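Pundance sidewalk unit: planning gallery

Pundance is pricing a small delivery unit for the Bridberg route, and these are simulator views of the street model used for the estimate. The hardware budget is capped at 2000 per unit, with 700 of that set aside for wheels and suspension. Posted 04/12/2025.

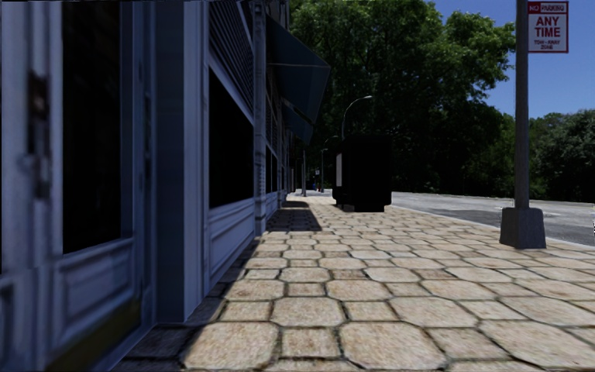 Storefront side, with the no-parking sign near the road.

Loading from a parked van is out on this stretch, so the plan now includes a handoff point at Pullis – 100 per month for the space. The joints between the slabs also count against the smallest wheel option.

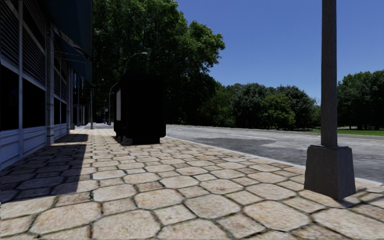 Kiosk on the sidewalk, building shadow to the left.

Quotes for the larger wheel set are due in October.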